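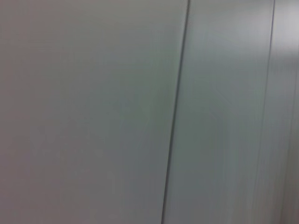

Raili Ikonen
28th August

Interior Finishes, Session 2: Panel joints and movement

Flat panels grow and shrink. Wood-based boards do it mostly with changes in humidity, metal and plastic with changes in temperature. A wall made of several panels needs somewhere for that movement to go, and the usual place is the joint.

A narrow gap between two pale panels reads as a dark line from across a room. Designers either accept the line and set it out carefully, or try to hide it with filler and paint. Filled joints look good on the day of handover. Many crack during the first heating season, and the repair shows.

Setting out
Start from the middle of the wall and work toward the corners. Check the width of the end panels before cutting anything. If they come out as thin strips, shift the layout by half a panel and check again. Line up joints with door frames where you can – a seam that misses a frame by a finger's width looks like a mistake.

Gap size
Use the maker's figure if there is one. For the exercise, take a gap of 2 mm between panels 500 mm wide, and work out the total movement allowed across a run of eight panels. Remember that eight panels have seven gaps between them. Treat the two wall corners separately.

Color in the gap
The batten behind the joint should be painted before the panels go up. Bare timber shows through as a yellow streak under raking light. Dark gray or black is the common choice.

Matte and gloss
Gloss faces show every small step between neighboring panels. Matte faces are more forgiving but mark easily near switches and handles. Ask how the wall will be cleaned before you pick one.

Reading for next time: the Thakur chapter on fixings, first half only. Shiyu Yao has the spare copies. Bring your drawing of the seminar room wall, with the joints marked and the end panels dimensioned.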